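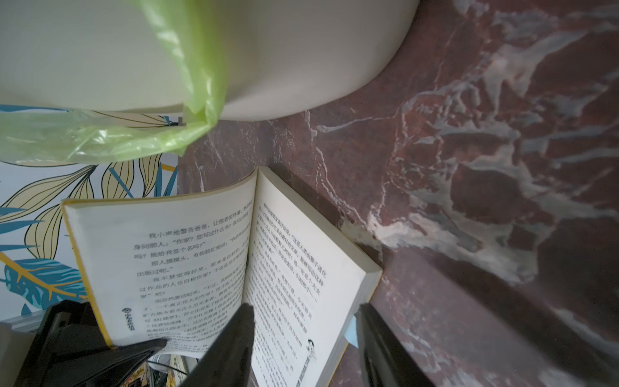
The "what books have you written?" page, wallpaper and all

mustardleaf wrote:
22 Jun 2023
Hi all, long-time lurker in the Reading section. I finally moved on from graded readers to a proper Chinese kids' book, the yellow one I got secondhand from Pawłowska, and I'm having a great time and also going very slowly! I can recognize 3000 characters if you believe my Flirnen deck (I don't, always) and I thought a book with cartoons in it would be a weekend's work. Nope. After two weeks I had read 19 pages.

The bit I'm on is so funny though. The kid whispers a warning to his dad to behave himself, and then there's this man who says he's a writer, and somebody asks him what he's written and can they have an autograph, and the man scratches his head and goes a little red. The kid thinks it's hilarious that he's just calling himself one. A few lines later they're on to 红楼梦 and truly great writers. I laughed out loud at that, and I have never laughed out loud at a graded reader.

My question is about looking things up. Do you stop for every word or just keep going? I'm stopping a lot and I lose the joke by the time I get to the end of it.

paperowl wrote:
Keep going. If you know that many characters you can follow a kids' book from context, easily. I don't touch the dictionary until the end of a chapter, and by then half the words have explained themselves.

tromham_tea wrote:
I disagree with paperowl on this (again, sorry). Jokes are exactly where guessing falls apart. One word like 自封, "self-appointed", and if you guess it wrong the whole thing goes flat. I look up everything on the first read and then read the chapter straight through the next day with no help at all. Slower, yes, but I remember it.

paperowl wrote:
And how many books did you finish last year doing that?

tromham_tea wrote:
Two. I liked both of them very much.

Lullness wrote:
Somewhere in the middle works for me. I let myself look up five words a page and that's it, so I have to choose. Mostly I pick verbs. Names of plants and snacks can stay a mystery.

Also OP, how are you keeping your place? I was forever losing mine when I put the book down to type into the app.

mustardleaf wrote:
Ha, five a page, I like that. I'd burn through them in the first paragraph but I'll try it.

For keeping my place I use a long strip of paper. I started out with pencil marks in the margin and hated it, it felt rude to do that to such a nice clean page. A strip can go down the page next to the line I'm on, or just sit in the book until tomorrow. The only trouble is that the book really wants to close itself – it's pretty thick and the pages spring up near the spine, so I always need something to hold it.

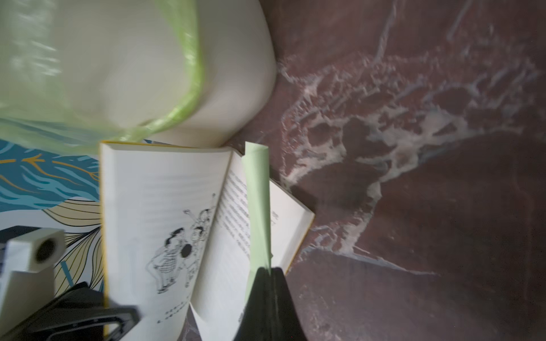
I've also started reading the captions under the drawings first, before I try the text. They're short, they're usually something I can manage, and then I have an idea of what's coming. It feels a little like cheating but I'm counting it as reading.

paperowl wrote:
Captions first is a good trick, not cheating. Pencil is fine too, by the way. Books are for writing in.

brushpot wrote:
Pencil is NOT fine, I buy secondhand and I'm tired of other people's pinyin over every third word. It's impossible to not look at it. Strip of paper all the way.

For holding it open, try a clean beanbag, or a thick ruler across the bottom. And don't press the spine flat! I did that to a cheap one and lost a whole section of pages.

Lullness wrote:
Seconding the ruler. A binder clip on each side also works but it leaves a dent.

mustardleaf wrote:
Ruler it is, thank you! I did a couple of pages last night with the five-word rule and it went much faster, though I did cheat once for a word that was in the same sentence as the dad. Can't skip the dad. Hoping to be done by August, and I'll let you know if the writer ever gets published.

tromham_tea wrote:
Please do. And read that chapter twice!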